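Meriem Kabbaj Will Make Your Bed, But She Has Questions

Meriem Kabbaj does not own a matching set of anything. She tells me this at the door, in the tone other people use for a nut allergy, and then she takes my coat and lays it on a chair that already has two coats on it.

I had come to talk about beds. Kabbaj spent 20 years on the linen floor at Rallthorpe, a department store that sold sheets to three generations of brides and then sold its own fixtures to whoever had a truck. These days she goes into people's houses and helps them sort out their bedrooms. She won't call herself an organizer. "An organizer wants you to buy a box," she says. "I want you to find out what's in the box you've got."

Her business partner, Khadija Ouazzani, does the bookings and, when the job is big, the lifting. Between them they have one van, one steamer and a disagreement about fitted sheets that was going strong before I arrived and continued in the kitchen while I looked for my pen.

"You cannot fold them," Ouazzani called out. "She says you can. What she does is roll them up and look confident."

Kabbaj let this go by. She wanted to talk about blankets.

The trouble with blankets, in her view, is that people buy them the way they buy candles, for a person they haven't become yet. She has been in houses with a gray throw folded over the foot of every bed, including the guest bed, including once a crib. Then she opens the closet and there's the blanket everyone in the house uses, balled up on the floor behind the vacuum cleaner.

"I ask them, who is the gray one for? They say it pulls the room together. I say, fine, are you cold? They say yes. I say, then go get the ugly one."

She means ugly as a compliment. Her own taste runs to anything with a face on it. Cartoon blankets, she says, are the most honest bedding on the market, and she'd like it on record that a grown woman can sleep under a monkey.
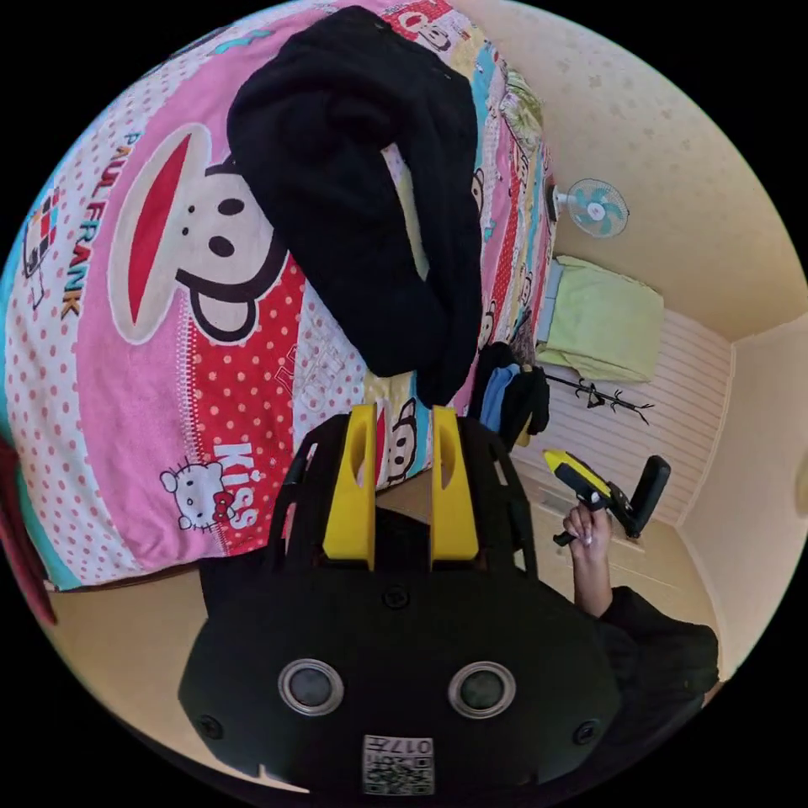
"You look at Paul Frank," she says, "and you know where you are. It's pink, it's red, it's yellow, there's turquoise, there are dots in one place and more dots in another place. And a monkey with a mouth like that. Does it go with the curtains? It doesn't go with anything, so you can stop worrying. You've been let off."

I asked whether clients take this well.

"Some of them cry," said Kabbaj. "Mostly they ask if they can keep the gray one too."

Loud blankets have practical points as well, and she went through them with the patience of a woman who has worked a January sale. They hide a coffee stain better than anything in the neutral family. A child can find the right way up without help, as long as there's a head on it somewhere. And you can tell from the doorway whether the bed has been made, which she finds useful with teenagers. A plain blanket can be thrown at a mattress and pass for an effort. With a big picture, she says, you look for the face. If the face is where it was yesterday, somebody pulled the thing straight.

Ouazzani came in at this point with tea and the opposing case. She likes white bedding. She likes it ironed. She once paid $300 for a Plutevico duvet cover and has, by her own account, never eaten so much as a cracker within ten feet of it.

"$300," said Kabbaj, to me, as if I might be able to do something about it.

"It's very smooth," said Ouazzani.

"It's a tablecloth you're afraid of."

They have worked together long enough to do this without spilling anything. They met at Rallthorpe, when Ouazzani was sent up from Gloves to help with a delivery from Rillareck, 64 cartons of pillowcases and no pillows. The pillows had gone to a garden center. It took until November to get them back, and by then the two of them had built a display of pillowcases stuffed with tissue paper that outsold the real thing. Kabbaj still thinks about the customers who took those home. Ouazzani says they got what was on the shelf.

I wanted some actual advice to take away, and Kabbaj gave it, though she kept getting up to show me things. Take everything off the bed twice a year and look at the mattress. Wash fleece cool, and keep it away from towels or you'll be picking lint off it until you die. Skip the fabric softener. Dry it flat over two chairs if you have two chairs with no coats on them. Store a printed blanket with the picture folded to the inside, and write what it is on a piece of masking tape, so you aren't unfolding six of them at midnight looking for the one with the dog.

And when do you throw one out?

There was a pause. Kabbaj has, I learned, a blanket from her aunt's house with a hole in it she can put her arm through. It's brown. It has a brand label, Hegazy, and no other qualities that either of them could name. She keeps it in the van and tells clients it is for protecting furniture.

"Ask her what furniture it's protected," said Ouazzani.

"It's in reserve," said Kabbaj.

I asked her what was on her bed at home that morning. She said two quilts and something with owls. Ouazzani said it was three quilts, and that she had seen the owls, and that one of them was missing an eye. They were on to whether you iron a pillowcase on both sides by the time I got my coat out from under the others, and Kabbaj broke off long enough to tell me there was a button coming loose on it.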